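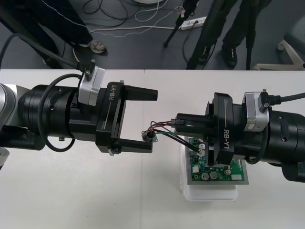
La fête de la bière mérite mieux qu'une rue fermée

La brasserie Noretti a encore fêté son anniversaire en plein centre de Plurelmont, en juin, avec 130 bières à la pression et de la musique sur 3 scènes. J'y vais chaque année et j'y retournerai. Mais la formule est à revoir.

Le verre est à 10 euros, consigne non comprise. À ce prix, on attend une bière servie à bonne température et un brasseur qui puisse en parler. J'ai fait 17 minutes de queue pour une blonde tiède - et le concert de Wan était fini quand je suis revenu.
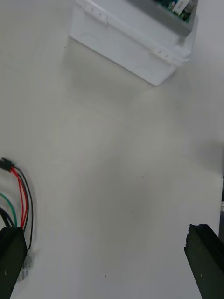 Moins de fûts, plus de place

Prareck, plus petit, a choisi un champ à la sortie du bourg et une carte courte. On s'y assoit, on y mange, on entend les groupes. Plurelmont devrait s'en inspirer et rendre sa rue aux riverains dès minuit.

Imprimer | Envoyer par e-mail

Commentaires

houblon_fou : D'accord pour la queue, pas pour le champ. Sans voiture, on fait comment ?

Mireille : J'habite au-dessus de la scène. Minuit, ce serait déjà bien.

tof : La stout valait le coup quand même.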